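Stullcombe, 07/10/2022

Student team from Kļaviņa Technical School goes to Prandier robotics final

The robotics club of Kļaviņa Technical School has been chosen for the final of the Prandier Student Challenge. The club has 18 members. For this year's task, every team must program a robot arm with a hand to work beside roller conveyors in a simulated warehouse. The students named their project Verkell and have made roughly 2,000 test runs with it since the spring. 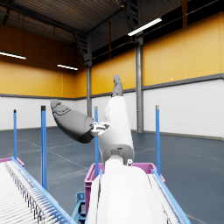 The school gives the club a room and two evenings in the week. The final will be held in Stullcombe at the end of July, and visitors may enter free of charge. Press can register at the school office.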